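Tabletop manipulation guidelines
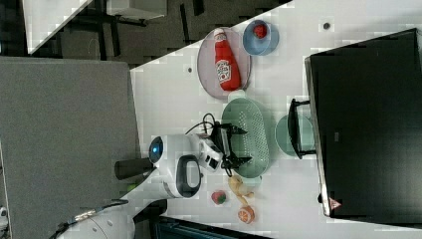 A two-finger gripper over a mint-green colander on a white table, with tableware and toy produce nearby.

Tabletop manipulation guidelines are written rules for setting up, running and recording work in which a robot arm handles small objects on a table. They are used in research labs, teaching labs and test centers. Most are house rules kept by a single lab. A smaller number are shared between sites so that results from one place can be compared with results from another.

The guidelines sit below formal machinery safety standards and do not replace them. A safety standard deals mainly with how a robot system is built, installed and guarded. House guidelines cover the daily details that such standards leave open, such as which objects may be used, where cables may run, who may reach over the table and what is written down after each trial.

Background

Early tabletop work was often done with whatever objects were at hand, and reports gave little detail about them. A cup or a bowl might be named without its size or weight. Repeating the work at another site was difficult for this reason, and shared object lists came into use. The lists usually favor household goods and play food, which are cheap, light and easy to replace.

One set of rules of this type is the Wernar Tabletop Practice, named after the lab where it was first written. The current text is dated Sep 16, 2024. It has 141 clauses in 7 parts, and it is used with small changes at the Plolura test site and in the Ondieki teaching labs. The sections below follow its general order.

Work surface

The table should be flat, level and plain in color. White or light gray is common. Shiny tops are discouraged because reflections can confuse cameras that measure depth. Holes for mounting or cabling are allowed, but a trial should not begin with a small object resting over one.

The work area is the part of the table the gripper can reach without the arm being fully stretched. Its limits are stored in the robot's software and may also be marked with tape. Wernar asks for a margin of 80 millimeters between the work area and any open table edge. Plolura uses the same figure, but lets it be waived for soft objects.

Large flat items such as trays, panels and drying racks are treated as fixtures when the robot is not meant to move them. A fixture must be entered in the setup sheet, even if it plays no part in the task, as it changes the paths open to the arm. A fixture that shifts during a trial is put back before the next one, and the shift is noted.

Objects

Objects are usually sorted into groups by how they behave when gripped:

Rigid items with a rim or an edge, such as plates, bowls and colanders
Containers with a cap, such as sauce bottles
Rounded items that can roll, such as toy apples and strawberries
Items with an uneven or curved outline, such as toy bananas

Real food is not used in most labs. It spoils, it leaves residue on finger pads, and no two pieces are alike. Toy produce has its own limits. It is often lighter and smoother than the real thing, and results should not be reported as if they applied to fresh fruit.

Bottles must be empty or sealed. If the original label is left on, this is stated in the record, because a vision system may rely on the print to find the object. An object placed inside or on top of another is recorded as a pair, with the lower one named first. Under this rule a bottle lying on a plate is entered as "plate, bottle," and a piece of fruit in a bowl as "bowl, fruit."

Worn or damaged objects are replaced by the same make and model where possible. If the replacement is different in any way, it gets a new entry in the list and the old entry is closed. Wernar does not allow an old number to be used again.

Gripper and arm

Finger pads are checked before the first trial of the day and again after any hard contact. The check covers wear, dirt and loose screws. With a two-finger gripper, the operator also opens and closes the fingers once with nothing between them and compares the reading with the stored value.

Grip force should be set to the lowest value that holds the object for the whole movement. Thin rims and perforated walls can bend or crack under a force that a solid block would take easily. Force limits are therefore kept for each object and not for the robot as a whole.

Approach height is the distance above an object at which the arm slows down. It must clear the tallest item on the table, including items that are not part of the task. Any cable outside the arm needs enough slack for the wrist to turn fully, but the loop must not touch the table or catch on a rim. Many labs hold it with soft clips. Tape is not accepted at Wernar except for a single session.

People and floor space

Only one person at a time may act as operator. The operator keeps the stop control within reach and is the only one who may start motion. Anyone placing objects by hand must have the arm paused first – a slow speed setting does not count as a pause.

Cables that cross the floor are routed away from the operator's place or covered. Spare tables, cushions and partitions may stay in the room if they are outside the reach of the arm and leave a clear way to the door. Warning labels on equipment must remain readable and may not be painted over to improve a camera view.

Records

A trial record has 4 required fields: the object list, the starting layout, the outcome and the software version. The layout is normally stored as an overhead photograph taken before motion starts. A failed trial is kept along with the successful ones. Removing failures from a data set without a note is treated as a serious breach in all three sets of rules.

Donix, a file format for trial records, is used at Plolura and is optional at Wernar. It stores the setup sheet and the photograph together, so that neither can be passed on alone.

Criticism

Some users find the rules too heavy for short studies, where filling in the setup sheet can take longer than the trial. Others point out that a fixed object list rewards systems tuned to those objects. The Ondieki labs answer this by holding back part of their list until the day of a test. The practice has not been taken up at Wernar, where the full list remains open to all users.

See also

Collaborative robot
Pick and place
Robot end effector
Risk assessment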